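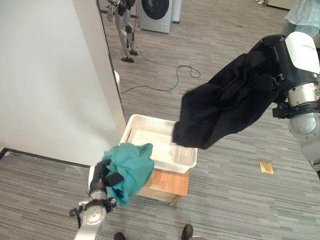

Give me a shallow laundry basket any day

I grew up with one of those tall hampers you could lose a cat in, and I'm never going back! Whatever you wanted was at the bottom, under 16 socks and a wet towel, and you had to tip the whole thing out to find it.

A low white plastic basket with holes in the sides does the job better. Put it up on a little wooden stool — trust me on the stool — and your back will thank you. My neighbor Colton Kowalchuk says I just do laundry twice as often now. Fine, maybe I do. But the loads are small, the teal things and the navy things get sorted before they pile up, and I'm done in 10 minutes. I'd still like one with better handles, though.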